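4.3 Outdoor rounds: handing over from walking staff to the Wukano unit

This section is for grounds and security staff at the Hargate site. Before July the outdoor round was done on foot, two persons each shift. Now the unit drives the round and one person follows it from the desk. The second person is free for gate work and visitor calls.

Before the first round

1. Check that the battery shows 70 percent or more. Below this value the unit will refuse the long route.
2. Wipe the front camera with the dry cloth from the charging cabinet. Do not use glass cleaner.
3. Log in at the desk with your own staff code. Do not share one code between two persons, the round report takes the name from it.
4. Select the route "Road side" and press Start. The unit waits 2 seconds, gives a tone, and moves.

During the round

5. Keep the live view open on the left screen. The view is very wide, so straight curbs look bent. Distances also look longer than they are.
6. When the unit stops and asks for a decision, answer with Continue, Wait or Return. If you are not sure, choose Return.
7. Write down anything you would have written on a walking round: broken lamps, open gates, fallen branches.

CAUTION: Never send the unit onto the road when a delivery truck is turning. The driver may not see it.

NOTE: The unit does not smell gas and does not hear a quiet leak. For this reason the pump house is still visited by a person, one time each shift.

After the round

8. Read the report and correct it before you sign. The memory keeps 1000 events, after that the oldest are deleted.
9. Tell the next shift by voice about open points, also when they are in the report.

Questions about changed duties or working hours go to Afroza Sivakumar at the shift office. Technical faults go to the Fisemine help desk.

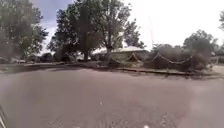
Figure 4-2. Camera view on the road, with curb and planted median ahead.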